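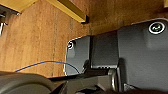
# Part 7: Water and Settlement

## Where a Town Gets Its Water

Most people who live in a town turn on a faucet many times a day and give little thought to where the water comes from. A town has to find its water somewhere, clean it, store it, and move it to each building. It also has to do this in August, when lawns are brown and demand is high, and in January, when pipes can freeze.

In this part you will study three settlements on the Usirska River. They lie within a day's walk of one another and get nearly the same amount of rain. Even so, each one gets its water in a different way. Their histories, rocks, and slopes explain most of the difference.

**Pestia** is the farthest upstream. It has 1,936 residents and sits on a shelf of limestone above the river. Rain that falls on the limestone sinks quickly into cracks and comes out again at springs along the foot of the shelf. The first houses were built beside these springs, and the oldest streets still run from one spring to the next. Pestia pumps spring water uphill to a single tank and lets it flow down to the houses by gravity.

**Baloch** stands on flat ground where the valley widens. The soil there is deep gravel left by the river, and the spaces between the stones hold a great deal of water. Households in Baloch once dug their own wells. Many of these were shallow and close to stables and privies, and sickness was common in dry summers. The town later drilled two deep wells on its north side and closed the private ones.

**Millport** is the largest of the three, with 3,017 metered connections. It takes its water straight from the river. River water is easy to reach, but it carries mud after storms and picks up whatever has been washed off the fields upstream. Millport therefore needs a full treatment plant, with settling basins, sand filters, and a disinfecting step before the water enters the mains.

### Words to Know

- **aquifer:** a layer of rock, sand, or gravel that holds water and lets it move
- **watershed:** all the land that drains to one river, lake, or stream
- **head:** the height of water above a given point, which sets the pressure at that point
- **recharge:** water that soaks into the ground and refills an aquifer
- **main:** a large pipe that supplies smaller pipes along a street
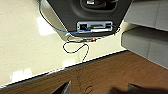

**768** | Part 7 · Water and Settlement

### Surface Water and Groundwater

Town water supplies draw on two main kinds of sources. *Surface water* is found in rivers, lakes, and reservoirs. *Groundwater* is found below the surface, in aquifers, and reaches us through wells and springs.

Surface water changes quickly. A heavy rain can raise the Usirska in a few hours, and a dry month can lower it enough to expose the gravel bars below the Millport bridge. Operators at the plant adjust the treatment as the river changes, sometimes more than once in a day.

Groundwater changes more slowly. The level in the Baloch wells falls through the summer and rises again in late winter, after the fall rains have had time to soak down. Groundwater is often clear, because it has passed through sand and gravel, but clear water is not always safe. It may contain dissolved iron, nitrate from fertilizer, or bacteria from a leaking septic tank. Limestone springs like those in Pestia need special care. Water moves through open cracks with very little filtering, so a spill on the shelf can reach a spring the same day.

### Before You Read

Find out where the water in your own town comes from. The yearly water report, which most suppliers mail or post online, will name the source. Write down the answers to these questions and keep them for use in Section 2.

1. Is your supply surface water, groundwater, or a mixture?
2. How far does the water travel to reach your school?
3. Is any part of the journey powered by pumps? Which part depends on gravity?

Section 1 begins at the springs in Pestia and follows the water from the limestone to the storage tank. You will need the map of the Usirska watershed inside the back cover.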